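Cirklow Opens Workplace Snack Survey to Small Employers

Bruselel, April. Cirklow, the workplace services company, is opening its annual break-time survey to employers with as few as five staff. Until now only firms with 28 or more employees could take part.

The survey asks people what they eat and drink between meals at work, when they eat it and where it comes from. Results go back to each employer in a short report, with individual answers kept private.
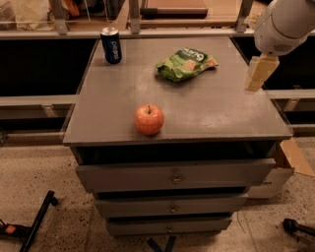
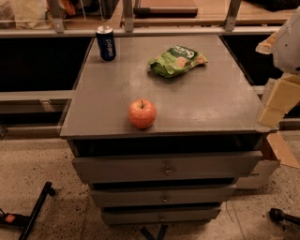 An apple, a bag of snacks and a can of Pepsi.

What the last survey found

Last year 107 employers took part and 3,000 people completed the questionnaire. Most bought their snacks on the way to work. Night shift staff were the least satisfied with what was on offer, and many said the nearest shop was closed during their break.

"We kept hearing from small workshops and dental offices that wanted to join and couldn't," said Lanying Ren, survey manager at Cirklow. "Their staff often have no cafeteria and a short break, so their answers will look different."

Cekness, a packaging supplier based in the Dong business park, used its report to move the afternoon break and add a second refrigerator.

"The fridge was the main complaint," said Lena Kaczmarczyk, office manager at Cekness. "People wanted to bring food from home and had no place to put it."

How to take part

Employers can register on the Cirklow website. The questionnaire takes a few minutes and can be filled in on a phone or on paper. Participation is free. An online question session for new employers will be held on Wednesday at 3 p.m.

Media contact: Cirklow press office, Bruselel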